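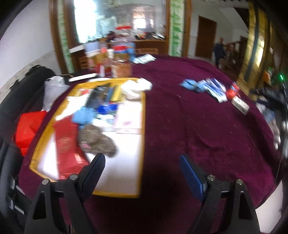

Wedding photographer wants a second deposit, is this normal?

Posted by Samah Abdelaziz
October 28, 2021

We booked a photographer through Culteck (the booking site with the confetti cursor you can't turn off) for our wedding in Rullunville next spring. Total was $3776, deposit paid, contract signed, everybody happy. Last week he emailed to say that our date is now "premium" and he needs a second deposit to hold it. I had been under the impression that holding it was what the first deposit was doing.

The contract says the balance is due 2 weeks before the wedding and mentions one deposit. There is also a line about "reasonable adjustments to scheduling fees," which I read at the time as meaning parking. My fiancé wants to pay it and move on, as the man will be standing near us all day with a long lens and we would prefer he liked us. My mother wants to sue. I'm somewhere between the two. Has anybody dealt with this? And if we do walk away, what are the odds of finding someone decent this late?

Ramiro Barroso

I shot weddings for eleven years and quit with both knees mostly intact, so take this from the other side of the lens. One deposit holds one date. If he wanted a premium price for a premium date, the moment to mention it was before you signed.

Write back, politely, and ask him to point to the clause. Do it by email and don't get drawn into a phone call, where he'll be charming and you'll agree to things. Something like: "Our contract lists a single deposit, which we paid in September, with the balance due two weeks before. Could you tell me which section the new amount comes under?" Then stop typing. Don't add that you completely understand. You don't, and it costs people money every time they write it.

My guess is he's short on cash this month. Plenty of us were after last year, when everything got moved twice and then moved again. That doesn't make it your bill, though I'd keep it in mind for tone. If he does quote the "reasonable adjustments" line, ask what changed about the schedule. Same date, same hours, same church? Then there's nothing to adjust.

Also check whether your first payment went through Culteck or straight to him. If it went through the site, open a message with them now, before you need it, so there's a record.

On finding somebody else: spring isn't hopeless. Look one town over. Fallis has a few people who'd drive to Rullunville for a modest mileage charge, and you'll get a wider pick if you can live without the drone.

Lurdes Pacheco

just pay him. we fought ours over an album fee and he got his revenge, 127 pictures of my brother in law eating

Marcelino Marín

Agree with Ramiro on asking for the clause. One thing to add: look at who the contract is actually with. Ours had the name of a studio in Alcaraz at the top and a completely different fellow turned up on the day, perfectly nice, called me Martin throughout. If yours is with a studio, write to the studio and copy him in. Ours got a lot more flexible once there were two people reading the emails.

And read the cancellation part before your mother calls anyone.

Samah Abdelaziz

Thanks, all. Email sent, with no understanding expressed anywhere in it. The deposit did go through Culteck, so I've opened a message there too and been told I'm in a queue. Lurdes, did you keep any of them?

Lurdes Pacheco

one. its on the fridge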